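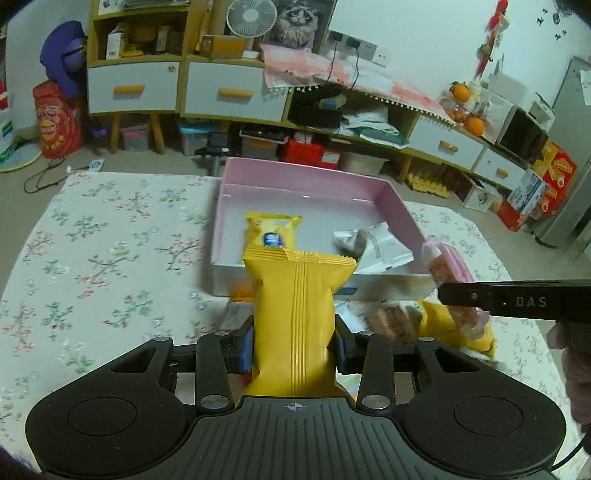 Snack Tray FAQ
Keeping packets in order at home, from the Tarkulside household pages

We get a lot of questions about snack storage, and most of them arrive with a shopping list attached. Our answers tend to be shorter than the list. If you came for a twelve-part container set, you may be disappointed.

Do I need a special organizer for snacks?

Probably not. An open tray box on the table does most of what the expensive ones do: it keeps small packets from sliding all over the tablecloth and lets you see what you have. Pink and white is fine. So is a shoebox lid. The organizers sold with dividers assume every snack comes in one size, and anyone who has bought a mixed bag knows how that goes.

Should packets stand up or lie flat?

The standing-up method has plenty of fans. We tried it for a month in November and were not converted. Small pillow packets with crimped ends don't stand unless they are packed tight, and once you take out 3 or 4 the rest fall over. Lay them flat in a shallow tray. If you have a deep, narrow box, stand them up with the crimped edge on top so you can pull one without digging.

Do I have to sort by color or brand?

Only if you enjoy it. Two yellow packets next to each other look tidy for a day. Sorting by who eats what, or by which ones need to go first, has lasted longer in our house. Check the dates when you fill the tray and put the oldest in front.

What about empty wrappers?

They go in the trash, and we would like to stop there, but the question keeps coming. A crumpled wrapper in the tray takes up the room of a full packet and fools you into thinking you have more left than you do. Some people keep a small cup next to the tray for wrappers. We have seen that cup go unemptied for 5 days, so we are not going to recommend it.

Is a tablecloth a good idea under a snack tray?

A light floral one looks nice and shows every crumb. Whether that counts for or against it depends on you. A printed cloth with small blossoms hides a faint stain better than plain white does. Chocolate shows on both.

Can I use the top of the microwave?

People do. We don't like it for anything with chocolate or a creamy filling, as the top can get warm. Check the manual too, because some models need clear space above them. Crackers in a sealed bag next to the microwave are fine. Fruit can sit on the same counter, but take it out of the bag if you want it to keep.

We have a shelving unit with drawers. Should the snacks go in there?

A drawer works for backup stock. It works badly for the snacks you are eating this week, which will be forgotten under something else. Open shelves have the opposite problem: a fan, a cardboard box and a few odds and ends move in, and there is no room left. Pick one drawer, put a label on it, and don't let batteries in.

Are lidded bins under the shelves better?

For big bags and bulk buys, yes. Clear plastic is worth choosing over colored, and it is the one upgrade on this page we will defend. Keep bins off the floor if you mop a lot or have had ants.

What do I do with leftover gift boxes?

Finish what is inside, then flatten them. We know they are pretty. A stack of red and orange boxes beside the refrigerator is still a stack of boxes, and "I'll reuse them next year" has a poor record. Keep one or two of the sturdy ones.

Do the Osuren clips and the Plururis tray liner work?

The Osuren clips hold a half-eaten bag shut. So does a clothespin. The Plururis liner is a sheet of soft plastic that you wash and dry, and we went back to a paper towel. Readers have also asked about the Hnatiuk stacking tray. We haven't used it, so we have no opinion – though we do wonder who wants to lift off the top layer to reach the bottom one.

How long should sorting take?

One tray, 5 minutes. If you are at 45, you are cleaning the kitchen.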